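Hilo sobre cómo estoy vaciando el armario de telas, que me habéis preguntado varios por privado y prefiero contestar una vez. Va por partes porque lo escribo mientras descanso.

El armario mide 380 litros según la etiqueta de la puerta y lleva sin abrirse del todo desde abril. Dentro hay sábanas, manteles, retales y cosas que heredé de mi tía Cúc Đào cuando dejó el piso.

Lo primero: lo saco todo a la cama. Estiro una sábana bajera cualquiera y trabajo encima. En el suelo se llena todo de pelusa y en la mesa no caben las piezas grandes.

Hago tres montones. Lo que se usa en casa, lo que se corta para trapos y lo que se va. El de lo que se va es el que más me cuesta y el que menos crece.

Las sábanas han sido fáciles. Me quedo dos juegos por cama. Las bajeras con la goma dada de sí van a trapos sin pensarlo, y la goma la corto y la tiro.

Pregunta de Sang Châu: qué hago con las fundas de almohada sueltas. Las uso de bolsa. Meto dentro el juego completo doblado y así no tengo que deshacer la pila para encontrar la encimera.

Los manteles están peor de lo que recordaba. Dos tienen manchas de vino que ya no van a salir. Uno lo he guardado igual, para pintar.

Las telas por cortar las he medido con el brazo y les he prendido un papel con un alfiler. Ancho por largo y, si lo sé, de qué son. Si no lo sé pongo una interrogación y sigo.

Para saber si algo es algodón quemo un hilo en el fregadero. Huele a papel y deja ceniza gris. Si se hace una bolita dura, es sintético o lleva mezcla. Con la ventana abierta y el hilo cogido con pinzas, por favor.

Llevo 17 piezas con su papel. Las he contado porque me las ha pedido Thu Diệp, que quiere saber qué hay antes de venir a llevarse nada.

Thu, si lees esto: el lino crudo no está disponible. Ya lo hablamos.

Sobre el doblado. Las telas grandes las doblo a lo largo dos veces y luego las enrollo. Si las doblo en cuadrado se marcan, y después hay que planchar media hora para cortar recto.

Las de punto no las enrollo, las dejo planas arriba del todo. Colgadas ceden y enrolladas se me tuercen.

He parado a comer. La cama sigue llena, así que esta noche o termino o duermo en el sofá.

Sigo. Me pregunta Yến Mạch por los bordes que se deshilachan. Depende de para qué se quiera la tela. Si va a coserse pronto, no hago nada. Si va a estar guardada, le paso un zigzag o, con prisa, las tijeras dentadas.

Lo que no hay que hacer es tirar de los hilos sueltos. Se cortan a ras. Si tiras, a veces se frunce medio borde y luego no hay plancha que lo arregle.

Antes de guardar algo que vaya a coser lo lavo. El algodón encoge, y prefiero que encoja ahora y no cuando ya sea una falda. Los granates, rojos y azules oscuros van aparte, a 30 grados, con un trapo blanco viejo dentro para ver si sueltan color.

Si el trapo sale rosa, otro lavado. Con una tela que compré en Jelunau hicieron falta ocho y ni así me fío. Esa no toca nada blanco en esta casa.

Las cajas son de Multden, las bajas con tapa. No son baratas, pero se apilan bien y caben dos por balda. No uso bolsas de vacío para telas: salen con unas arrugas que no se van.

Tema olor. El armario olía a cerrado. Lo he dejado abierto toda la mañana y he pasado un paño con agua y un chorro de vinagre por las baldas. Nada de bolas de naftalina, luego no se puede ni abrir la puerta.

De la bolsa de retales he tirado todo lo más pequeño que mi mano. Esto me lo recomendó Thu Triệu y se lo discutí durante meses. Tenía razón ella.

Los retales medianos los he separado en claros y oscuros, sin más. En otra época los tuve por colores y aguantó una semana.

Estado actual: montón de casa, guardado. Montón de trapos, cortado a medias. Montón de lo que se va, en dos bolsas junto a la puerta. Queda lo que aún no sé.

Entre lo que no sé está la tela granate. Tiene una punta deshilachada y está muy arrugada, y no recuerdo para qué la guardé. Si alguien tiene una idea que no sea un cojín, que la diga. La dejo al final, encima de la sábana rosa de los pingüinos, que esa sí se queda. 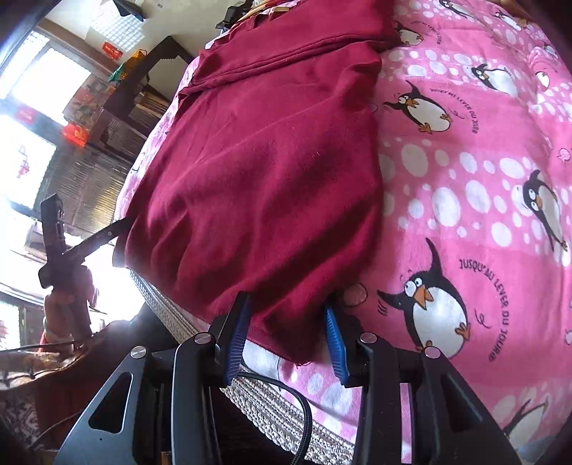 Última modificación de esta página: 8 de noviembre de 2013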